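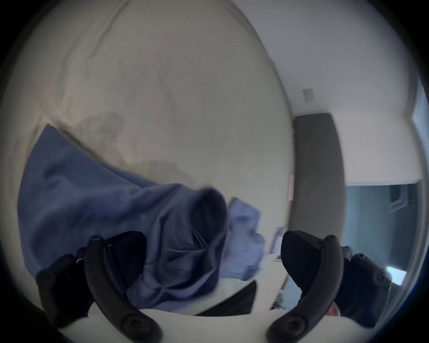

The blue cloth on the bed, between the two black fingers.

Home | Stories | Poems | Submit | About

Open Day
by Mitali Marikar

The bus from Disavholm let us off at the wrong gate, so by the time Karabo Joubert and I found the building the talk had started. We stood at the back. A man named Hongjun Yu was explaining that the Govness people had made 2,718 recordings since February, all of them of somebody tidying something.

My mother had sent me. She had worked in the laundry at the Dissanayake hotel for most of my life, and the hotel was thinking of buying. She wanted to know what it could do with a sheet.

"Not sheets yet," Hongjun said when I asked. "Small things. Clothes. You pick it up by hand first, with the tool, and the arm learns from that."

They took us upstairs in groups of three. The room had been set up like a bedroom, with a bed against the wall and a light switch by it. Sewwandi Sultana was working there. She held the gripper out in front of her and closed it on a dark blue cloth. The cloth bunched up between the pads. She lifted it, laid it down, smoothed it with the closed fingers and folded one side over. Then she pulled it apart and started again.

"How many times do you do that one?" Karabo asked.

"A hundred and three yesterday," she said. "It's a good colour. Shows up well on the sheet."

"Does your arm get sore?"

"My thumb does."

I asked if I could try. She looked at Hongjun, who was already out in the hall with the next group, and handed it to me. It was heavier than I expected. I closed it on the lighter blue cloth and got nothing. I tried again and got the bed sheet as well, and the whole lot came up in a ridge.

"You're going in flat," Sewwandi said. "Tip it. Get one finger under."

I tipped it. The cloth came up by a corner and hung there. I didn't know what to do with it next, so I put it back down where it had been.

"That's recorded now," she said. "Number 881 on this bed."

"Can you take it out?"

"I could. We keep the bad ones too."

Downstairs there were sandwiches and a table where Thilini Uddin from Zanmont was handing out price sheets. Zanmont sold the arms. I took a sheet for my mother and folded it in half, then in half again, and noticed that I had run my thumbnail along the crease both times, the way she does.

On the bus Karabo read the prices aloud until I told him to stop.

My mother was at the kitchen table when I got in. She put on her glasses and went down the page with a pen.

"Well?" she said. "Is it quick?"

"No."

"Will it be?"

I said I thought so. She wrote something beside the second line, then asked who had been doing the folding, and I told her about Sewwandi and the blue cloth and her thumb.

"She should tape it," my mother said. "Did you tell her to tape it?"

I hadn't. She got up and found the roll in the drawer and put it by my keys.

Print this story | E-mail to a friend

Contact us | Copyright remains with the author | Back to top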